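Coat stand keeps tipping over in a small entryway - what am I doing wrong?

Asked in Home & Storage - 3 answers - 453 views

We moved into a one-bedroom in Plurside in December and the entryway is basically a hallway with ambitions. No closet, and the lease says no holes in the walls (66 dollars per hole, I asked!). So I bought a freestanding coat stand and it has gone over twice now, once at 2 in the morning, which was great for everybody's heart rate. It's two winter coats, a rain jacket, my work bag and whatever scarves are in season. Is there a trick to loading these things or do I need a different one? I'd like to stay cheap, we just paid movers.

Answer 1 (marked helpful)

I've lived with one of these for years in a place with the same no-holes rule, so I feel your pain. Almost every time it's the bag. A work bag with a laptop in it weighs more than both coats put together, and if it's hanging off one side up high, over it goes. Put the bag on the floor or on a chair, and do that before you spend any money.

Next thing is balance. Heavy coats go across from each other, never side by side, and if you take one off to go out, move the other one down a level if your stand has lower hooks. I know, I know, it sounds fussy. You get used to it in a week.

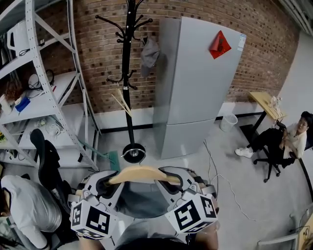 Coats hung by the little loop in the collar bunch up and stick out a long way, and they also stretch at the neck, which is how I ruined a perfectly good wool one. I put the nice ones on hangers now. A plain light wooden hanger like the one in my photo works fine, and if your stand is the same sort, with curved hooks at two levels, use the upper ones for anything long so it doesn't drag on the floor. Scarves and hats can go on the lower curls.

If it still wobbles after all that, check the floor. Mine rocked for months and the problem was a dip in the boards, so I slid a folded piece of felt under one side of the base and that was the end of it. You can also add weight at the bottom. I've seen people lay an ankle weight around the pole, not pretty but it does the job.

Answer 2

Get a wall rack. Way better.

Reply from the asker: can't, see the part about the holes :)

Answer 3

We had a Zodent one and it fell over constantly, switched to a Plurnen with a wider base and no trouble since. Before you buy anything, measure how far the base sticks out when the front door is open. I didn't, and the door hit it every single time until we moved it next to the bathroom. Also look at where the hooks are compared to the base - if they reach out past it, be careful with anything heavy.

Reply from the asker: Moved the bag to a chair on Tuesday and so far it's still standing. Going to try the felt too, our floor is definitely not level.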